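Braggot stuck at 1.021, wait or repitch?

Posted in Mead and Honey Beer by Emerson Holanda

I brewed a six gallon braggot in June with 7 pounds of wildflower honey and a pale malt base. It dropped fast for the first week and then quit at 1.021. Same reading three times since. I used one pack of dry ale yeast and no nutrient. The recipe came from a guy at the Momirgate homebrew club and he says his finishes at 1.008.

It tastes fine, a little sweet. I want to bottle it, but I don't want bottle bombs. Is it done?

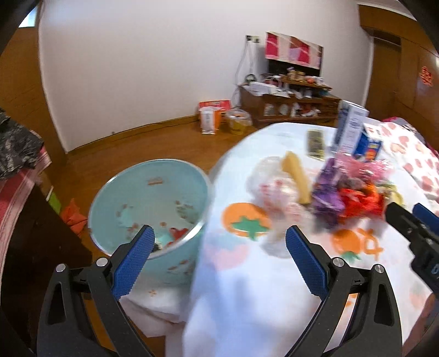

Fermenter is in a closet that stays at 64. I have a second pack of the same yeast and some nutrient.

Jucélia Evangelista
Don't bottle yet. Honey has almost nothing in it for yeast to eat besides sugar, and one pack is light for that size. Warm it up to 70 first and swirl the fermenter gently. Give it five days. If the reading hasn't moved, make a starter with the second pack and add it while it's active. Skip most of the nutrient this late, a half dose at the very most. Then wait for two matching readings a week apart. What temperature did you mash at? Over 156 and some of that sweetness is there to stay.

drestesen_brew
mine stuck too, i just kegged it. was good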